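How to clean the dust out of an old desktop computer

My office computer became very loud in December, so I opened it and cleaned it. I did this work three times before I had a good order of steps, and I write them down for other people at Clostside who have the same type of tower.

You need a can of compressed air, a soft brush, a dry cloth and a small box for screws.

1. Shut down the computer and pull out the power cable. Press the power button once more and wait 11 minutes.

2. Put the tower on its side on a table near a window. Take off the side panel.

3. Touch bare metal on the case before you touch any part inside.

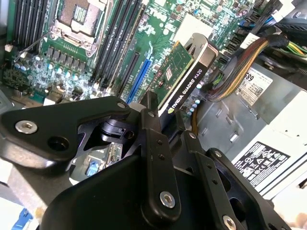
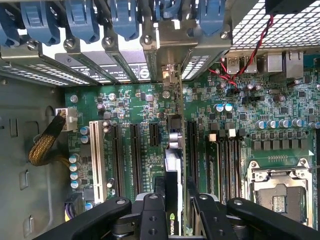
The green motherboard takes only short bursts of air. Hold the can straight up, or cold liquid can come out.

Chávez replied to my first version of these steps that a fan must never spin freely while you blow on it, and that one finger on the blade is enough.

4. Hold each fan still and brush it from the center to the outside.

5. Blow the dust out through the rear grille, from inside to outside.

6. Wipe the bottom of the case with the dry cloth. Do not use water.

7. Close the panel, connect the cable and listen for 24 seconds. If something scrapes, shut down again and look for a cable that touches a fan.

I repeat the cleaning every spring. In a room with carpet, twice a year is better.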